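Writing Instructions People Will Follow
Handout 2, Carla Nseir

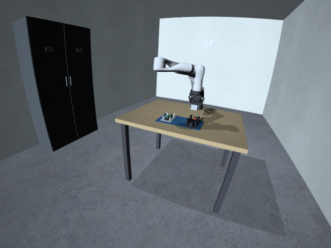

8 min read, longer if you do the exercise

Most instructions are written by someone who already knows how to do the thing. You can tell by the second step, which says "attach as usual."

Start with the reader's hands. What are they holding, and do they have one free? The old Srour bookcase leaflet asks you to steady the back panel, turn the page and tighten a screw, all in step four. I own that bookcase. It leans.

Put the warning before the step it warns about. "Unplug the unit first" does little good in a footnote, though it makes lively reading afterward.

One verb per step, two if they're small. "Check" is hardly a verb at all. Check it for what? Say what the reader should find: the light is green, the lid clicks.

Call a part by one name and stick with it. Caradog Hughes once marked up a Hostdale manual in which the same bolt was a bolt, a pin, a fastener and, on the last page, "the item." English teachers have a lot to answer for here.

Exercise: write directions for making toast in eight steps. Trade with a partner, who will do exactly what you wrote and enjoy it far too much. Bring the revised version by 31st July. Elaine Pimentel has the toaster.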